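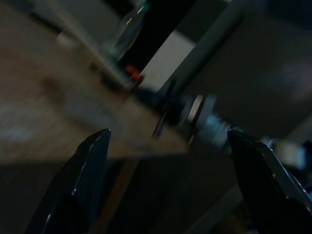 A light wooden tabletop.

News > Media releases > Filcombe table program

Filcombe to reopen shared dining hall in January

Filcombe will reopen its shared dining hall in January after a refit of the kitchen and seating area. The hall will serve lunch and an early evening meal, with the last orders taken at 7:30 pm.

The work was carried out by Plunow, which also repaired the roof over the rear entrance. New seating has been arranged along the north wall, and the serving counter has been moved closer to the kitchen door. The hall now has 40 tables and can hold up to 300 people.

"People asked for longer hours and a quieter place to sit, and the new layout allows for both," said Sena Ofori, hall manager.

The kitchen will be run by Nông, a local catering business that has hired 13 staff for the opening. Head cook Valentin Royer said the menu would change with the season and would include at least two meatless dishes at each sitting. Nông expects to serve nearly 2,000 meals in the first month.

Group bookings open in the first week of January. Neighbourhood clubs can reserve the side room at no charge outside meal times. Parking is available behind the Uvero building, with a ramp to the main entrance.

Media contact: Filcombe Communications Office | © Filcombe | Back to top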